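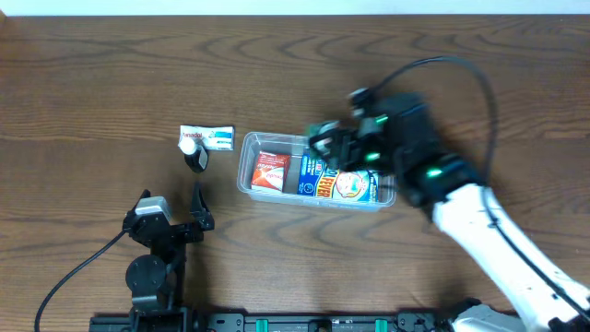 January, late afternoon. Two-arm cell, cable and gripper day

Big one first: the right arm no longer snags its own cable! Teun had been blaming the wrist motor for weeks (the little hitch on every cross-body reach), and I'd half believed him. Took the clips off, let the cable go up in a wide loop over the gripper and back down along the white link, and the hitch went away. 33 reaches in a row, smooth as anything. I may have cheered.

Loop height matters. Too low and it drags on the wrist at full extension, too high and it whips around when the arm gets moving. Marked the good spot with tape, please leave the tape alone.

Left arm: finger screws were loose again, both sides. Cleaned the threads, fresh threadlocker, 11 minutes on the clock including finding the driver. Camera module over the gripper reseated and calibration rerun. Jolien's new script is a joy, it flags a bad corner while you're still standing there holding the board.

Test items are still the pharmacy set, sorted into the clear tray. Small boxes are fine. The bottle is the fussy one, the fingers want to roll it, so I dropped grip speed to 700 in the Tedeo config and left force where it was. Old value was 3,000, which explains a lot.

Still to do:
- right finger pads, edges getting shiny, Kazue has spares in the Helotero drawer
- retorque the rail brackets at both ends
- ask Nathalie if we can get a longer cable, the current one has maybe a hand's width to spare

Leaving it powered down, arms parked. Tineke has the cell first thing tomorrow, bottle runs please!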